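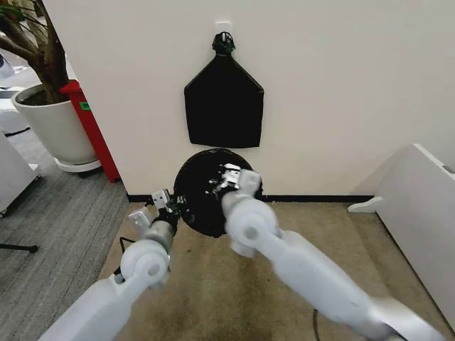

Figure 3. A black fabric bag, tied at the top and hung from an adhesive wall hook.

4.2 Making for a stranger: how the knitters talked about the work

The most striking thing in the interviews was how quickly the talk left the charity behind and turned to the people who would end up with the blankets. We had expected the Brendenance appeal to be discussed as a fundraising drive, with a target and a deadline, and in the first set of interviews we asked about it in those terms. The knitters answered politely and then told us about the baby. One woman in Jullirier had decided that hers was going to a girl with a lot of dark hair, and she had picked a yellow border to suit her. Another had made four squares in a row in the same green and worried aloud that a family would find it dull. Neither of them would ever meet the people who got the finished blanket, and both knew it perfectly well.

We were delighted by this material, and it changed the way we coded everything that came after. Earlier work on charity craft tends to sort motives into giving, company and keeping busy, and all three are present in our transcripts. What those headings miss is the amount of imagining that goes on during the making itself. Of the 40 people interviewed, only 5 never mentioned a recipient of any kind, and even among those there was a good deal of thought about use: whether a seam would rub, whether acrylic was kinder to a tired parent with a washing machine, whether a fringe was a bad idea around small fingers (most agreed that it was!).

The appeal asked for 2,000 squares by the end of January. The final tally was 2,588. That surplus matters for our argument because of when it arrived. The Ernenent group passed its own share well before Christmas and carried on at almost the same pace, and the log kept at the library shows squares still being handed in on the last afternoon, one of them with the needle left in. If the target had been doing most of the motivating, we would expect a slump once it was met. We looked hard for one and could not find it in any of the three groups.

Aisyah Halim, who ran the sewing-up evenings in Bañuelos and generously let us sit in on them, put the point better than we can: "People stop counting after the first few. They get interested in the next one." Those evenings are our richest source. Squares came in from all over town in every tension imaginable, some a full inch bigger than the pattern allowed, and the group had to turn them into something that would lie flat. There was a lot of laughing and some very frank talk about gauge. There was also real care taken to avoid unpicking another person's work. A square that was too large would be eased in with a gathered edge, and one that was too small would be given an extra round of crochet in whatever color was closest. We saw a square rejected only once, and it was taken home by a member who said she would find a use for it.

This repair work was almost invisible to the knitters who had sent the squares in. Several of them told us, with obvious pride, that theirs must have been fine as it had gone straight into a blanket. We think this hidden layer of effort deserves far more attention than it has had. It takes more skill than the knitting, it is done by fewer people, and it is what allows a beginner to take part on equal terms with someone who has been knitting for over 40 years. It also shapes who stays. Two of the newest knitters in Bañuelos began attending the sewing-up evenings partway through the appeal and were putting in borders by the end of it.

Differences between the three towns were smaller than we had guessed. Ernenent met in the library and had the widest spread of ages, with a handful of teenagers who came after school and knitted faster than anyone. Jullirier had no regular meeting at all and worked almost entirely through a box at the bakery, yet its knitters described the same imagined families in much the same language. We had assumed that this kind of talk was picked up in company, around a table. The Jullirier interviews make that hard to hold on to, and we would love to see the question taken up with solitary makers elsewhere.

One limit should be noted. Everyone we spoke to had finished at least one square, so we have nothing from those who took a pattern sheet and gave up. The library handed out many more sheets than it got back, and those missing knitters may well tell a different story about what the target meant to them. We return to this in Section 5, together with the question of what happened to the groups once the appeal had closed.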